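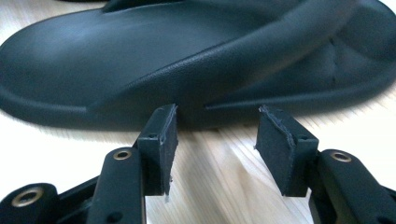
## 3. Footwear and falls in the home

### 3.1 Background to the interviews

Most of the advice given to older people about falls deals with the building: rails, lighting, mats, the height of the bath. What people wear on their feet indoors gets a line or two in the usual handouts, and the line is nearly always the same. Wear a closed shoe with a firm heel. The households we visited in Villdale and Penine had nearly all seen this advice, and few of them followed it past the front door.

We wanted to know what people wore at home, where they kept it, and what they thought about it. The interviews were done in the kitchen or lounge room, whichever the person chose, and ran until the person had said what they wanted to say. Footwear was raised near the end, after questions on stairs and medicines, so that it did not colour the earlier answers. The last interview was finished on 1/30/22. A follow-up by phone was made in March with those who had agreed to it.

### 3.2 What was worn

Backless footwear was the usual choice in both towns. It took in scuffs, slides, thongs and moulded sandals of the kind in Figure 1, which have a thick sole, a raised rim and a broad strap over the foot.

**Figure 1.** Moulded rubbery sandal, dark slate grey.

People spoke about this sort of footwear mainly in terms of getting it on. Bending was hard for many of them, and a shoe that could be stepped into without using the hands was worth a good deal. One woman in Penine had been given lace-up shoes by her daughter and kept them in their box for visits to the doctor. "I'd be sitting on the bed half the morning," she said. A man in Villdale had tried a long-handled shoehorn and found it worked well enough, but he could never find it when the phone rang.

Swelling was the second reason given. Feet that fitted a closed shoe at breakfast did not fit it by late afternoon, and a loose strap allowed for this. Heat came up too, more in Villdale, where the houses are older and the back rooms get the western sun.

Seven people told us they went barefoot or in socks for most of the day. We had expected this group to be larger. Two of them had changed to bare feet after a slip in socks on a timber floor.

### 3.3 Wear and replacement

Outdoor shoes were replaced when they looked shabby. Indoor footwear was kept much longer, often until a strap gave way. Soles had worn smooth at the heel in many cases and the wearer had not noticed, or had noticed and did not think it mattered inside. Three people turned a shoe over during the interview and were surprised by what they saw.

Price did not seem to be the main barrier. The discount shop in Penine sells sandals and scuffs for less than the cost of a taxi to the chemist. People kept the old pair because it had taken the shape of the foot, and a new pair meant some weeks of rubbing.

### 3.4 Comparison with the Sison survey

The Sison survey asked about footwear with a single tick-box item, "slippers or shoes", and found that most people wore slippers. Our interviews suggest the item was too blunt. Several people we spoke to would have ticked "shoes" for a moulded sandal, and others would have ticked "slippers" for the same thing. Nic Aodha made a similar point in the Bakum report, where the word "slipper" was dropped after the pilot and replaced with a question on whether the heel was held.

We followed the Bakum wording in the March calls – "Does it have anything round the back of your heel?" – and had no trouble with it. Ruairí Nic Aodha kindly supplied the full set of questions, which are given in the appendix with small changes for local terms. The word "thong" was kept for Villdale and Penine.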